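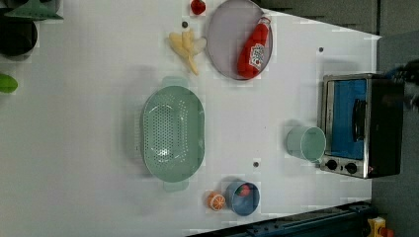 Ilteo Small Kitchen

A collection of tabletop kitchen arrangements with written notes

Welcome! Ilteo Small Kitchen is a set of almost 900 stills of everyday kitchen things and play food laid out on a white table, each with a short note in plain English saying what is there and where it sits. We put it together for people who work on describing, sorting and finding household objects, and we had a wonderful time doing it. If you have ever wanted a whole kitchen's worth of "next to", "inside", "behind" and "on top of" without having to clean a whole kitchen first, you're in the right place.

The arrangements were planned by Brenda Birkett and Kátia Frota at the Watuvdale studio. Brenda looked after the objects and Kátia wrote the first draft of the note guide, although by December they were both doing a bit of everything.

What's on the table

The items come from a shared box we call the Torvik box, after the label on its lid. These are the ones you'll meet most often, with the names we use for them in the notes:

colander – oval, pale green, holes across the bottom, a flat tab handle at each narrow end
plate – round, lavender-gray
ketchup – red squeeze bottle with a white label
bananas – one pale yellow toy bunch, always treated as a single item
orange slice – toy, round, with white segment lines
bowl – small, round, blue
cup – light mint green
toaster oven – small, black and stainless steel, with a blue-tinted door and round black knobs
red fruit – see the section on naming below

The colander is our favorite thing in the whole set. It can hold food, it can be next to food, and you can see the table through its holes, so "in the colander" and "behind the colander" have to be told apart with some care. It also takes up a lot of room, and an arrangement often gets built outward from it.

How the arrangements are made

We don't lay the table the way a person would for dinner. Ketchup can rest on a plate with no meal in sight. A cup might be on its side in one still and upright in another. We love these odd pairings, and they make for much better notes, as the writer has to look at the table and can't lean on what a kitchen usually looks like.

There are 2 families of arrangement. In "spread" the items keep some space between them and most can be seen whole. In "gathered" they crowd together, and something is usually hidden behind or under something else. The family name is the first word of every note file, so you can split them easily.

Items may run past the edge of the picture. We kept those stills and the notes mention any item that can be recognized from the part that shows.
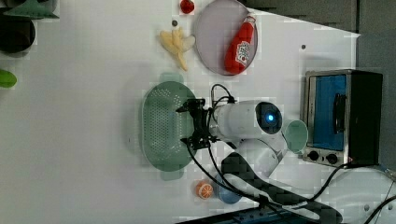

Placement words are where we spent the most time. Left, right, above and below always go by the picture as you see it on the screen, even when the table has been turned sideways. We tried going by the front of the toaster oven for a while, and it was a mess! The older notes have all been rewritten to match.

"On" means resting on, so the ketchup is on the plate. "In" is kept for the bowl, the cup, the colander and the inside of the oven. An item leaning against another gets "against", and anything closer than the width of the cup gets "beside". Past that we just say "left of" or "right of" and leave it there.

Naming the red fruit

Seen from straight above, a toy strawberry and a toy tomato can look a lot alike, especially when only part of one is showing. Please don't guess. If the note writer couldn't tell, the note says "red fruit", and we think that is a perfectly good answer. Strawberry and tomato are used only when the shape makes it plain. The same goes for labels: if the print can't be read, the note says there is a label and stops.

What's in the download

stills – the pictures, sorted by family
notes – one text file per still, same name as the still
guide – the full note guide, with all the placement words
held back – 200 stills with their notes, kept apart for checking your work

Please leave the held back folder out of anything you train or tune. Each note was read by 2 people before it went in, and where they disagreed, both versions are in the file, one under the other.

Known gaps

The range of objects is narrow. There is very little cutlery, and the food leans heavily toward fruit. The white surface is bright and a bit shiny, so pale items such as the bananas can have soft edges. Colors in the notes are everyday names and weren't measured. One writer's "mint" is another writer's "pale green", and we've left both in for the cup and the colander.

Using it and adding to it

You're free to use the set for study and teaching. Please credit it as Ilteo Small Kitchen, Prenard edition. Corrections to the notes are very welcome – send the file name and your suggested wording to Kátia, and ideas for new objects to Brenda. She is looking for a whisk.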